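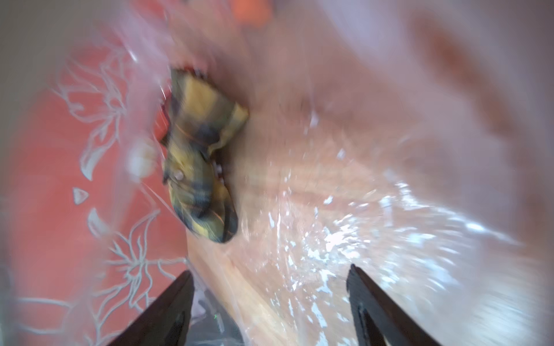
2月7日 星期三，下午，她的工作间。录音只录到前半段，后半段靠本子上记的，先整理出来，回头再顺。

她让我随便坐。没地方坐，椅子上都是布。她抱起一摞放到地上，又抱起来，说地上潮，最后搁在缝纫机上。"你坐你坐，我手不停你别介意，今天要发走一批。"

她卖旧布。也不全是布，布头、旧衣服上拆下来的领子袖口、发带、小布包、钉了珠子的边角料，都卖。店名叫 Trorard，问她什么意思，说没意思，当时注册页面一直提示名字已被占用，她在键盘上乱敲，敲出来这个，过了。用了好几年，现在熟客管它叫"特罗"。

先问的包装。本来没打算从这里问，可是进门耳朵里全是透明纸的声音，哗啦哗啦，说话都得提高嗓门。

"吵吧？我家里人受不了，所以我才租的这间。在家里晚上包东西，隔壁屋都睡不着。"

为什么不用软一点的袋子。她说用过。磨砂的那种，安静，便宜，封口也方便，可是客人收到看不清颜色。"我这个行当卖的就是颜色。你隔着磨砂袋看一块芥末黄，灰扑扑的，拆开才知道是黄。拆开之前那几秒钟他已经失望过一次了。"

所以换成亮的透明膜。一卷一卷买，自己裁。缺点她列了一串：反光，起皱，沾手印，冬天起静电，布毛全吸上去。还有就是滑，格子布这种稍微有点分量的，一裹就往下溜，要先折紧，折成长条，再压住膜的一边往里卷。

她示范了一遍。太快，没看清。又示范一遍。

折布的讲究比我想的多。她的说法是，布要折成"拿起来就知道是布"的样子。方方正正叠好，像餐巾，没意思，拍照也平。她喜欢松一点，一头鼓，一头收。"鼓的那头朝外，手伸过去先摸到软的。"收的那头塞进去，用手指压一下，别用别针。别针她吃过亏，一次，膜扎破了，布上也留了两个眼，整单退款。

---

聊到格子布。

黄黑格子是她这阵子出得最多的。问是不是今年流行，她摇头，说她从来搞不清流行什么。"来什么货我卖什么。去年十一月收了一大包，打开一半是格子，红的绿的黄的，我自己留了点红的，剩下慢慢卖。"

黄的这种她特别有话讲。底子是偏深的黄，她不肯叫姜黄，说姜黄太粉，就叫芥末。黑的那道也不是死黑，凑近了发绿，中间还夹着很细的橘红线。"就这根细线值钱。没有这根线，它就是出租车。"

我笑，她没笑，她很认真。她说挑格子先看细线，粗的那些谁都会织，细线歪不歪、颜色跳不跳得出来，一眼就知道当年用没用心。再看背面。再看折起来以后格子能不能对上，对不上也没事，对不上有对不上的好看，但标价要低一点。

布是从哪来的，她不愿说太细，行规。能说的是两家，一家 Van Beek，做整理清仓的，按包卖，不让挑；一家 Kornberg，可以挑，贵。她两边都拿。Van Beek 的包里什么都有，有一回翻出一只袜子，另一只隔了两包才出来，配上了，她高兴了一整天。Kornberg 那边每次去都得提前打电话，去了给你一张桌子一盏灯，挑多久都行，但是不给喝水，怕洒。

"我一般早上去，去之前不喝水，挑到中午。"

值得吗。

"看你怎么算。"她真的给我算了。上一批总共七百四十五块进的货（她翻了帐本，指着给我看，745，下面画了两道线），理出来能卖的一百零三件。剩下的呢？剩下做填充，做垫布，擦桌子，实在不行送给楼下修鞋的。能卖的103件里面有6件她到现在没舍得上架。

哪六件？她不给看。后来给看了两件。一件是窄窄的一截花边，深色，带一点红，边上打着小褶子，立得起来。另一件我没记下来，写到这里想不起来了，抱歉。

---

珠子。

她有个分格的盒子专门装珠子，白的最多。不是什么好东西，她强调了几遍，塑料的，玻璃的，有时候也混进来一两颗说不清的。旧衣服上掉的，包底捡的，扫地扫出来的。她扫地不用吸尘器，就是为了珠子。

有时候顺手给客人钉几颗在布边上，不加钱，也不预告。为什么不预告？"预告了他就数。"

有人收到来问：是不是弄错了，我买的没有珠子呀。她回复统一就两个字：送的。

扣子也是，单颗的扣子没人要，成套的才有人买。单颗的怎么办，缝到布包的角上，她叫"落款"。灰白的最好用，配什么都不抢。我问落款有没有固定位置，她想了想，说没有，哪里线头松就缝哪里，其实是补洞。说完自己先乐了，说这句别写。

（我问能不能写，她后来说写吧，反正买过的人都知道。）

---

包装台上还垫东西。她不喜欢光的桌面，说膜放上去会跑，又说光桌面"冷"。她常年换着铺各种印花的，碎花格子叶子，铺旧了剪掉脏的部分接着铺。珊瑚红底、白线描花的那类她用得最久，那种白线画的花瓣和叶子，粗看像小孩画的。她说喜欢就喜欢在没填色。填满颜色的花，布一放上去就打架，光剩线的花让着布。

"你看什么都得有一个让着的。"

这句我本来想拿来当标题，她不同意，说太像日历上印的话。那就算了。

台面宽窄也有讲究，太宽手够不着对面，太窄膜铺不开。她以前用一张饭桌，高度不对，包一天腰就不行了，后来在四条桌腿下面各垫了东西，垫高一截，舒服多了。垫的什么，她弯腰看了一眼，说书。什么书？"不看了的书。"

中间来了个电话，催货的。她夹着电话继续包，嘴里说"在包了在包了"，确实在包了。挂了电话骂了一句，然后问我刚刚说到哪。

说到胶带。

胶带她只用一个牌子，Sullulex，撕下来不留胶。别的都试过，别的都留胶，膜上留一道黄印子，客人以为布是脏的。Sullulex 难买，有时候断货，断货的时候她宁可拿线扎。线扎其实好看，就是慢，包一件的时间够用胶带包三件。

胶带贴哪里。背面，下三分之一，横着，不要竖着。竖着贴拆的时候一拉到底，容易带到布。横着贴，客人自然就会停下来找边。

剪膜用裁纸刀，不用剪刀。剪刀剪出来的边有小台阶，会勾丝。刀片一周换一次，她说话的时候刚好要换，打开抽屉，抽屉里一大把旧刀片拿报纸裹着。我问怎么不扔，她说裹好了再扔，攒着一起裹。

---

问她有没有包得特别不满意的一次。

有。她想都没想。一块很薄的浅桃色绸，客人买来送人的，她怕皱，就没敢折紧，松松一裹，寄出去。到了那边在膜里面滑成一团，全挤到一个角上。客人拍了照片发过来，也没骂她，就问了一句：是这样的吗？

"这比骂我还难受。"

后来她给那位客人重新寄了，里面加了一张硬卡纸，绸子绕在纸上。自那以后薄的一律绕纸，厚的一律折条。中间那种不厚不薄的呢？看心情。她又补一句，看天气，潮的天布发沉，好折，干的天布飘。

问她膜里面那些皱要不要紧，客人介不介意。她说以前介意的是她自己，拿吹风机吹过，想把皱吹平，一吹就缩，缩成一个球，布还裹在里头，剪了半天剪出来。现在不管了。皱就皱吧，灯一照一片亮点子，也蛮好看的，像糖纸。

她小时候攒糖纸。这个我估计读者能猜到，但她真的攒。夹在字典里压平，压平了又觉得没声音了，不好玩，再揉皱。

"所以我现在也算专业对口。"

---

收费的事她主动讲的，我没好意思问。包装不单收，算在里头。有人留言说能不能不要包装便宜点，可以，她就拿一张旧报纸一卷，便宜两块。选报纸的人不多，选了的后来基本都成了老客，她也想不通。

也有反过来的，只要包装。有个做橱窗的来问，能不能光帮他们包，布他们自己出。她去看了一次，布是新的，涤纶，折不出那个鼓的地方，一松手就弹开。她回来想了一晚上，推掉了。问后不后悔，她说月底付房租的时候会后悔一下。

房租多少没说。

工作间她一个人，忙的时候也一个人。请过帮手，人挺好，手也巧，就是爱整齐。所有布给她按颜色排好了，从浅到深。漂亮是漂亮，可是她什么都找不着了。她的记法是按哪天来的货、跟什么东西挨着，那块黄格子旁边应该是那个米色的小圆片，小圆片下面压着一截拆下来的袖口，这样才想得起来。一排颜色，全断了。

"我花了一个礼拜把它弄乱。"

那小圆片是什么？她说忘了，大概是个包扣的芯子，有点发黄了，一直留着，就当书签。

---

下面几个是零散问的，快问快答，她手上在贴单子，答得很短，照抄。

洗不洗？洗。能洗的都洗，手洗，不用香的洗衣液，旧布加香味很奇怪。

熨不熨？不熨。格子除外，格子熨反面。

最难折的？灯芯绒。两面不听话。

最好折的？旧床单，洗过很多年那种，怎么折怎么服。

有没有拆过已经包好的？天天拆。包完觉得丑，拆。客人改主意，拆。最惨是包完发现剪刀不见了，怀疑包进去了，一个一个捏。捏到了没有？没有，在围裙口袋里。

拆下来的膜还用吗？用，裁小，包珠子扣子。再小就没法用了，再小就攒着，看哪天有办法。

想不想开实体店？不想，实体店要聊天。

那今天聊了一下午。

"今天是边包边聊，不算。"

---

走之前她问我要不要带一件。我挑了一小条格子，窄的，可以系在包带上。要付钱，她收了，没推辞，我喜欢她没推辞。然后拽过膜来，折，卷，翻面，横着贴一道，递给我。前后大概也就是我穿好外套的工夫。

我说不用包了我直接系上。她说都包好了，回家再拆，拆一下嘛。

回家的地铁上没忍住，拆的时候声音很大，对面的人抬头看我。边上钉了两颗白珠子。

补：她发消息来更正，Kornberg 现在给水喝了，放在门口的小桌子上，喝完才能进去。让我一定改过来。前面那段我先不动，在这里注一下。还有就是店里这周停发两天，她说膜用完了，新的一卷还在路上，要买的可以先拍下来，不急的话等等她。

又补：有人看了初稿问胶带到底在哪买，我也问了，她说她自己都不够用，不讲。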